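# Sorting the jewelry box: a talk about chores and machines

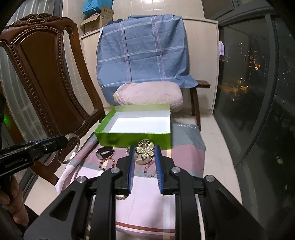 *Bracelets, a watch and other small pieces on a patterned cloth, with an open green box behind them.*

The head of household trials at Cellden has a short answer when people ask whether a machine can tidy a home yet. "Parts of one," she says. "Slowly, and with a person nearby."

Cellden works out of two floors of a former print shop in Bririvstead. The group tests grippers and control software on jobs that people do without thinking about them: folding, wiping, putting small things back where they belong. She asked not to be named because she is under contract with two equipment makers, Wuvamex among them. We spoke in February, in a room with a sink, a dryer and a lot of mismatched socks.

I asked which chore had gone worst.

"Jewelry, by a long way. Everyone expects laundry. Laundry is hard, but a towel forgives you. You grab it two inches off and you still have a towel. With a bracelet, two inches off means you have the tablecloth."

The task sounds easy. A few pieces lie on a cloth and have to end up in a box. She says the trouble starts with the pieces themselves. Beads roll under pressure. A bangle is rigid and a strand is not, so a grip that suits one drops the other. Shiny surfaces confuse depth sensing, and a shiny box adds reflections of its own.

"A person feels the thing slip and closes their fingers a bit more. We can measure slip now. Doing something useful about it in time is another matter."

Cellden's trial log holds 3094 attempts at small-item sorting, counting a single pick as one attempt. Of those, 2096 ended with the item in the right place and nothing else disturbed. She was careful about what that figure means.

"Those are our items, on our tables. Move the lamp and it changes. I wouldn't quote it to somebody who wants to buy one for their mother."

Much of the work depends on people doing the chore first, with the same kind of gripper held in the hand. They are slower with it than with their fingers. She doesn't mind that.

"You find out what the tool can do. If a person with good eyes and a lifetime of practice can't pick up an earring with it, I'm not going to blame the software."

Shop-floor work is further along, she says, mainly for dull reasons. The parts are known and they arrive in the same tray. Grajales, a parts packer across the river, has run a Wuvamex arm on its small-fittings line since last year. It fills almost 3000 bags a shift. A worker still clears jams and handles anything that comes in tangled.

"They changed the tray before they changed anything else. They also took out two products it couldn't handle. You can do that in a plant. You can't go into somebody's bedroom and tell them they may no longer own necklaces."

Does she think the home will have to change too? A little, she says. People already pick up cords before they run a robot vacuum. She could imagine drawers with dividers, or boxes with matte insides. She doubts many people would accept more than that.

I asked what she would trust a machine with in her own home today.

"Floors. Moving a laundry basket from one room to another, if there are no stairs. Loading cups, if they're my cups and I don't love them."

And the jewelry?

"My grandmother's ring stays in the dish. I put it there myself."

The next round of trials covers 100 household items, chosen by asking people what was on top of their dresser. The list includes hair clips, loose change, watch straps and a good many single earrings. She expects the hair clips to go well. Necklace chains are on the list too, at the bottom, and she has set aside three weeks for them. Her colleagues think she'll need longer.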